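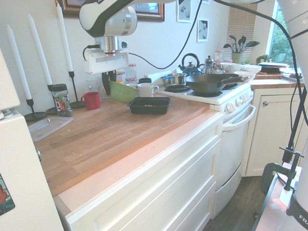

So I have now gone a full leap year without buying bread. That's 366 days, and I can tell you the exact number because there was a tally on the inside of the pantry door, in pencil, and every loaf that came out of my oven got a mark. I started on a wet evening when the shop was shut and I had flour in the house, and I finished (if you can call it finished, there's a loaf proofing as I type) with flour in places flour should not be. The car, for one. The inside of my good boots.

A few of you have been asking for the long version ever since I mentioned it back in February, so get yourself a drink.

First thing, I am not a natural baker. I grew up on sliced white from a bag and I still think there's a time and a place for it, mainly around a fried egg. My mother's idea of home baking was a box of brownie mix, and they were excellent brownies! So I had no grandmother's recipe to fall back on, no secret starter passed down through the family. I had a bag of all-purpose that was close to its date and a packet of yeast that turned out to be well past it.

The first loaf didn't rise. The second one rose and then fell down in the oven while I stood there with my nose against the glass. The third was fine. I ate half of it standing up with butter and decided I was a genius, and then number four came out raw in the middle and put me back in my place.

What I was doing wrong, mostly, was measuring with cups. I know, I know, half of you have been yelling about this in the comments for years. My cup of flour in the morning and my cup of flour at night were two completely different amounts, depending on how cross I was when I scooped. I bought a cheap kitchen scale and started putting in 500 grams of flour every single time, and things calmed down right away. If you only take one thing from this post, get a scale. Mine is ugly and it eats batteries and I'd run back into a burning house for it.

The recipe I make most is very boring. 500 grams of bread flour, a bit more than half that weight in warm water (I go by feel now, though I wouldn't have dared at the start), two teaspoons of salt, one of instant yeast. Stir it up with the handle of a wooden spoon until there's no dry flour left, cover it, walk away for half an hour. Then wet your hand, grab an edge, pull it up and fold it over. Go all the way around the bowl like that. Do that again whenever you pass by, three or four times, and leave it be until it's puffy and wobbles when you nudge it. Shape it, let it sit again, bake it in a heavy lidded pot in an oven turned up as hot as you can stand.

I used to knead. I kneaded for the whole first season because every old cookbook told me to, and I had shoulders like a swimmer and bread like a doorstop. Folding is so much easier and the crumb is better. I feel a little cheated about all that kneading, to be honest with you.

Now, flour. Everybody wants to talk about flour. I started with whatever was on special and then I got a bit of money for my birthday and blew it on a sack from Verschueren, which is the mill out past the Cakgate turnoff. If you've never been, it's a metal shed with a counter and a bell, and a cat that sits on the rye. They'll sell you a small bag if you ask but the price on the big sack is so much better that I lost my head. Have you ever tried to get a sack of flour up a flight of stairs by yourself? I hugged it like a drunk uncle at a wedding and we went up one step at a time, resting on the landing.

It was worth it, though. The dough smelled like something, sort of sweet and grassy, and it soaked up more water than the store stuff. I had to learn all over again how wet was too wet. For a couple of weeks everything spread out flat like a cow pie and my neighbor, who gets the spare loaves, asked very politely whether they were meant to be flatbreads. I said yes.

Then came the sourdough phase. You knew there'd be a sourdough phase. I held off for ages because the people who do it seem so tired, but along came a rainy stretch and I mixed some rye and water in a jam jar and off we went. For four days it did nothing. On day five it climbed out of the jar and down the front of the cupboard. I was thrilled! I fed it twice a day, I kept it near the boiler, I took it with me to Sketum in a cooler when I went to stay by the lake for a long weekend. (It did not enjoy the lake. It sulked until we were home again.)

And the bread was good, I'm not going to pretend otherwise. Chewy and dark and a little bit sour, with those big shiny holes that let all your jam fall through onto your shirt. But I found I was planning my life around it. I turned down a dinner because of a bulk rise. I set an alarm for a quarter to five. At some point I was sitting on the kitchen floor in my bathrobe waiting for a lump of dough to double and I thought, this is meant to be lunch.

So the starter lives in the back of the fridge now and gets fed when I remember, and I make a sourdough loaf when I have a slow weekend. The rest of the time it's yeast and I don't lose any sleep. I think the yeast loaves make better toast anyway. Fight me.

Summer was the hard part. When it's hot out, the last thing you want is an oven going at full blast for an hour. We had a run of days when I baked at ten at night with every window open and moths coming in. I tried doing it on the grill and burned the bottom black, and the top was pale and soft like a dinner roll. I did flatbreads in a dry skillet for a while, and those were great, two minutes a side, and I counted them as bread on the tally because it's my tally.

I also had one total failure that I still think about. I left the salt out. You wouldn't think two little teaspoons could matter that much but my goodness, it was like eating a clean sponge. The loaf looked beautiful too, best one I'd made up to then, ears and blisters and everything. I'd brought it to a potluck. I watched people take a bite and look at the ceiling. These days I put the salt in a little dish next to the scale before I do anything else and I don't touch the yeast until that dish is there.

On money, since somebody always asks: I don't know that I saved any. The flour is cheap but then there's the pot, and the scale, and the oven running, and a bread knife from Evus that I swore I didn't need and now use every day. And you eat more bread when it's warm and it's right there. I've definitely spent more on butter. I did the sums once on the back of an envelope and then threw out the envelope.

What I did get was a rhythm to the week that I like. I mix after supper, do the folds while I'm washing up and listening to the radio, stick it in the fridge and bake first thing. The house smells wonderful by breakfast. I cut the heel off too early every time, even though you're supposed to let it cool all the way, and it squashes a bit and I don't care.

A few odds and ends before I go. Stale bread should never be thrown out, so cube it and freeze it and one day you'll have enough for a stuffing or a bread pudding. Rice flour is better than regular for dusting because it doesn't soak in. If your crust goes soft in the bag, five minutes straight on the oven rack brings it back. Put parchment under the loaf before you drop it in the hot pot, or you will brand your knuckles like I did, twice, on the same hand.

Next I want to try proper bagels, the boiled kind, and maybe a seeded rye if the cat will let me near the sack. I'll report back. The timer's going so I have to run and fold.

Posted 31st August

Print this post | E-mail this to a friend

4 comments

crumbsandall wrote:
The salt thing!! I did the exact same with a batch of rolls for my in-laws. I told them it was a low sodium recipe and they asked me for it.

Tilly_in_the_hills wrote:
Do you put the lid on for the whole bake or take it off partway? Mine always comes out kind of pale and leathery.

The author replied:
Take it off for the last third or so and let it go darker than you think you should. Mine was leathery too till I stopped being scared of the color.

oldstove wrote:
Can't agree on toast. Sourdough every time. Good post though, and now I want to drive out to the mill.

Contact | Copyright, all words my own, please ask before reposting | Back to top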